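Car break-ins on our street, and what I've done since

3rd June

We had another run of car break-ins on Solwood overnight. I went out with the trash before breakfast and there was glass along the curb by the mailboxes. By lunch the neighborhood page had 15 comments on it, and the count of cars had gone from three to six.

Ours was one of the six. The back passenger window was smashed and the glove box was hanging open. They took a phone charger, a pair of sunglasses and the change from the cup holder. The registration papers were on the floor mat, so at least I don't have to replace those. The car seat was full of glass and I'm not putting a kid back in it, so that gets replaced too.

I called the non-emergency number and was told to file online, because no one was hurt and I couldn't name a suspect. The form took longer than it should have. It timed out once when I went to look for the VIN, and I had to start over.

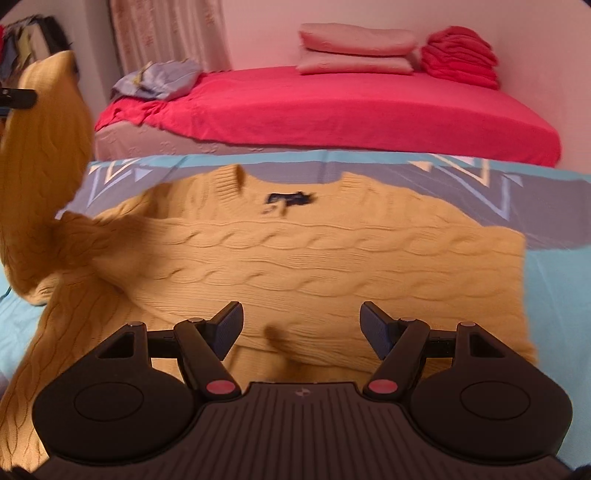 The case number came by email later in the morning. Save that email. My insurance company wouldn't open the claim without the number, and then I found out my deductible is $500. The glass shop on Rosales quoted me $545 for the window with labor, so I'd be filing a claim to get $45 back. I'm paying it myself. If you haven't looked at your glass coverage in a while, go look at it now - some policies have a separate, lower deductible for windows and mine doesn't.

A few people asked about cameras. We have a Sokitard doorbell and it did pick something up, two people walking past with their hoods up, but the street light at the corner of Tallis has been out since May and you can't make out a face. I uploaded the clip with the report anyway. I've also reported the light, again. The city's page still lists it as "scheduled."

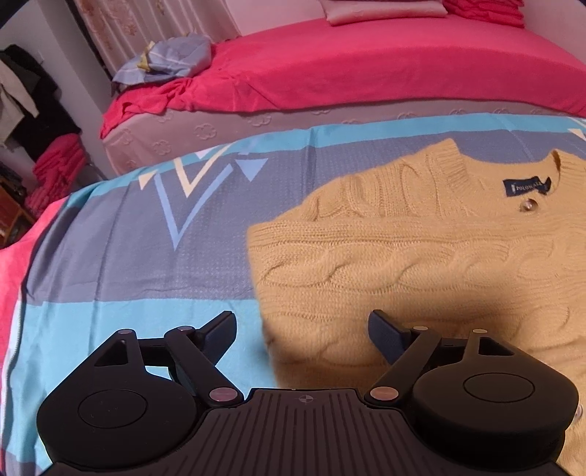 Yellow cable-knit cardigan on the striped sheets.

What I'm doing from here on is pretty basic. Nothing stays in the car overnight, including the charger cord. The garage opener comes inside with me. I cleared enough of the garage this afternoon to get one car in, and the other one will go in the driveway under the porch light.

If you were hit too and haven't filed, please do it even if all you lost was loose change. The woman I spoke to on the phone said extra patrols get assigned by the number of reports, and comments on the neighborhood page don't count toward that. The shop can get me in on Tuesday. Until then it's a trash bag and packing tape.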